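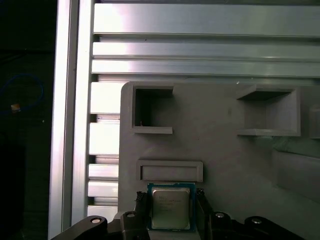
Let people keep their old computers

By Krystyna Pawłowska
28 December 2022

The housing association I worked for until last year replaced all its desktop computers every three years. The old ones went on a pallet by the back door and a van took them away. There were 51 of them the last time. I used one of those machines every working day and there was nothing wrong with it. It opened letters, it opened spreadsheets, and it printed when the printer let it.

I think this is a bad habit and that offices should stop doing it. I also think the people who sell us computers should make it easier to stop.

The case for replacing everything at once is not stupid. Celina Bielecka, who ran our IT for most of the time I was there, put it to me plainly. If every machine is the same age and the same model, there is one set of problems to learn. The warranty covers the lot. When a computer breaks you swap it and nobody loses a morning. She had two staff and four offices to look after, and she was right that a mixed collection of machines takes more of their time.

But a desktop computer is made of parts, and the parts do not wear out together. In my experience it is the drive that goes first, or the fan, or the power supply. The processor hardly ever fails. We were sending away working processors and working memory in order to be rid of a few tired drives.

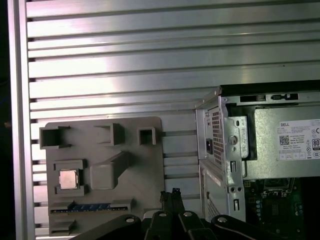
4 min read

What would I have done? I would have started by asking which computers were slow and what their owners used them for. The finance team ran Janeck, our rent accounting package, and it was heavy. They needed newer machines and should have had them. The people on the front desk at Halliday House needed email and a diary. More memory and a new drive would have kept them going for years, and at the prices we were quoted in November that came to £70 a machine.

The harder problem is software. When a maker announces that the next version will not run on older hardware, a perfectly good computer gets an end date. I accept that security matters and that old hardware can't be supported for ever. I don't accept that the end date should be a surprise. It ought to be printed on the box, the way it is on a tin of soup, so that a buyer can compare one machine with another before paying.

Then there are the cases that can't be opened. The small computers we were offered as replacements, from a supplier called Jestanero, had the memory soldered in place. They were quiet and took up less of the desk, and several of my colleagues liked them for that. But whatever you bought on the first day was what you had on the last. I would ask any office buying in bulk to refuse machines like this, even if they are a little cheaper. Suppliers listen to large orders.

I know some of the pallets were put to use. The contractor, Kundow, told us that machines in good order were cleaned and sold on, and I have no reason to doubt it. Selling them on is better than scrapping them. It still means a van, a warehouse, another van and a new computer made to fill the gap on my desk.

I bought my own machine from a pallet like that eight years ago. It has had a second drive and a new fan. I wrote this on it.

Contact the editor | © 2022, all rights reserved | Back to top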